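Leave the Floor Alone

Every few years somebody decides that the rest of us have been living on the wrong floors. First it was wall-to-wall carpet that had to go, then tile, then the gray planks that were supposed to last forever and started to curl at the ends. Now it's bare concrete, polished until you can see your knees in it, and I'm asked to believe that this one is the honest material.

I live in Fukbridge, where the old Heiskanen warehouse is being turned into apartments. The sales booklet uses the word "authentic" on nearly every page. In August I went to the open evening and asked what would be done to the slab. Grinding, I was told, then a hardener, then a sealer, then a second sealer, then a yearly visit from a firm called Curnura to keep up the shine. I asked what was authentic about that and got a glass of wine.

Concrete that has been left to itself is blotchy stuff. It comes out gray in one place and nearly white in another, with tan patches and chalky streaks, and it keeps the scrapes it gets. I happen to like it that way. The people selling it seem to find it embarrassing, and charge you to have the character taken out and a more even kind of character put in.

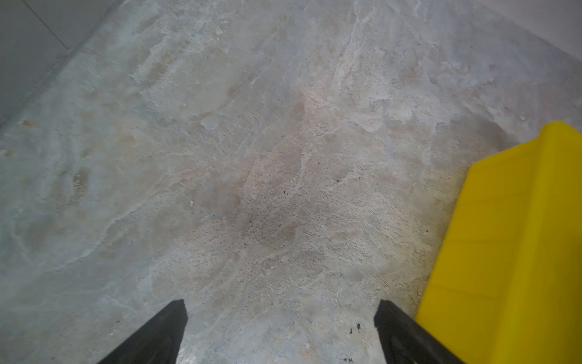
What the booklet leaves out

My friend Friederike Ackermann bought into an earlier building by the same developer, Adotero. She paid 387 dollars for her first reseal. The second bill was 600, and nothing had happened to the floor in between except that she had walked on it. She now owns four rugs. If you count the rugs, she has spent good money to expose a floor and more good money to hide it again.

Then there is the claim that it's the green choice. Maybe, if the slab is already there and you leave it be. I can follow that argument. I can't follow it through the grinding, the hardener and the coats of sealer, and the booklet doesn't try. It does promise that the floor will "still be performing in 2051." Performing what? I'd like to know who plans to be around to take the complaint.

I have heard the defense that it's easy to clean. So is linoleum, which costs less and doesn't hurt your feet while you wait for the kettle. Drop a cup on linoleum and you may still have a cup.

None of this would matter much if it were only a question of taste. But buyers are paying extra for the absence of a floor, and the developer is saving whatever a floor would have cost. That seems to me a very good deal for one side of the table. Before signing, I'd ask to see a unit somebody has lived in for a few winters, with the rugs rolled up, and I'd ask for the resealing price in writing.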